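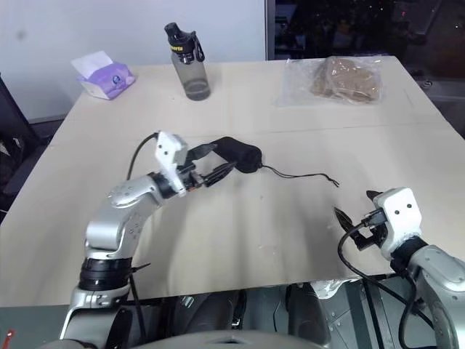 Open Day at the Pledum Workshop

Posted July 14, 2019 by Chinyere Yusuf

The Pledum workshop opened its doors to visitors again this summer, the first time since we moved into the Cuevas building. Nearly 600 people came through over the afternoon, a good many of them families from the estate across the road. The two-arm table was the busiest stop, so the gallery starts there.

Two arms, one table
The arms work from the same side of the table and each has its own camera at the wrist. On the left, the open gripper is at a small black drawstring pouch. The right gripper is open too, with nothing in it.

Why a pouch?
Forough Kordestani ran the table and took most of the questions. Soft things are harder for the arms than boxes or blocks, she told visitors, and a cord makes it harder still. The pouch in her demonstration has a long doubled one with a knot at the end.

Other things on the table
A pack of tissues, a water bottle with a black lid and a clear crinkled plastic bag are along the far side.

Talks
Forough gave her talk, "Teaching Arms to Handle Cloth", twice in the upstairs room. The slides are on the Ivia page under Events, along with the handout on grippers.

Next visit
School groups can book for the autumn from the end of the month. Groups are limited to 11 at the table, and the Judon room is free for packed lunches. Please write to the front office with two possible dates.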